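Teixeira Building Conservation to restore the old Kallby schoolhouse

Two-year programme will bring the shut-up building back into daily use, with open days beginning in October

3/16/23 — For immediate release

Teixeira Building Conservation is delighted to announce that it has been chosen to repair and reopen the old Kallby schoolhouse, the long brick building at the top of Skalleck Lane which so many local families will remember from their own first days at school. The building has been closed for 14 years, and it gives all of us at the firm a great deal of pleasure to be the ones unlocking the door again.

The schoolhouse was put up in two stages. The older part is the single tall classroom facing the lane, with its five sash windows and its little bell turret, and the newer part is the teacher's house, which was joined on at the back when the roll grew too large for one teacher to walk in from the village every morning. The two were never quite comfortable together. The floors meet at different heights, the roofs run into each other at an awkward valley, and it is at that valley that the rain has been getting in.

Work will start with the roof. Our surveyor, Filipa Prata, spent much of the winter up there with a torch and a notebook, and her report found that most of the oak frame is sound, though three of the principal rafters have decayed at the feet and will need new timber scarfed in. The slates will be taken off, sorted and put back wherever they are fit to be used. A new lead lining will go into the valley, laid to a steeper fall than the old one. 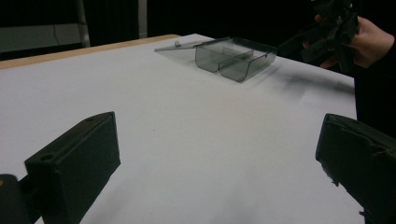

Once the roof is watertight, the team will move down to the walls. At some point the brickwork was repointed in hard cement, and the bricks have suffered badly for it, particularly on the side that takes the weather. All of that cement is to be raked out by hand and replaced with lime mortar. It is slow work and it can't be done in frost, so neighbours should expect to see scaffolding on the lane side for a good while — we will keep the footpath open throughout, and we thank everyone in advance for their patience.

Salvador Esteves, who founded the firm and will lead the project, has been fond of the building for years. "I have driven past that schoolhouse more times than I could tell you, and I always slowed down for it," he said. "It's a plain building, and it was built by people who knew what they were doing. We want to mend what is there and leave as much of it alone as we can. If somebody who sat in that classroom as a child comes back in and feels they know the place, I shall be very happy indeed."

The sash windows will be repaired on site by joiner Joaquim Amaral and his two apprentices, who will set up their benches in the teacher's house for the purpose. There are 20 sashes in all, and the old glass, with its pleasant ripple, will be kept wherever it has survived. Indoors, the pine boarding in the classroom is to be cleaned and waxed, and the partition that was put across the room in later years will come out, so that the full length can be seen again.

The finished building will have two uses. The classroom will become a hall for the village, with seating for 100 and a small kitchen tucked into the old cloakroom. The teacher's house will be let as a family home, and the rent will go towards the upkeep of the whole.

Ashton Fairweather of the Premitetti Trust, which owns the schoolhouse and is paying for the repairs, said: "We had four very good firms come and see us. What we liked about Teixeira was that they asked so many questions before they offered us any answers. We also had 336 letters from people in and around Kallby telling us what they hoped would happen to the building, and I have read every one of them. A hall came up again and again."

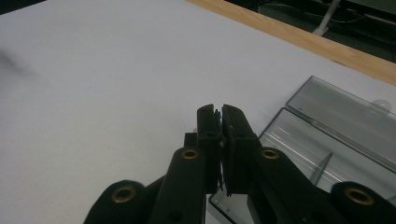 Will the public be able to see the work while it is going on?

There will be open days from October, when small groups can be shown round the ground floor and, for those who don't mind a ladder, up on to the first lift of the scaffolding to see the roof timbers. Places are free but must be booked, and stout shoes are needed.

We would also dearly like to hear from anyone who has old photographs of the schoolhouse, especially of the bell turret, as the original weathervane is missing and we have only one rather blurred view of it to work from. Pictures will be copied and returned promptly.

For bookings, photographs and press enquiries, please contact Rosalía Toledo at the Teixeira office, who will be glad to help.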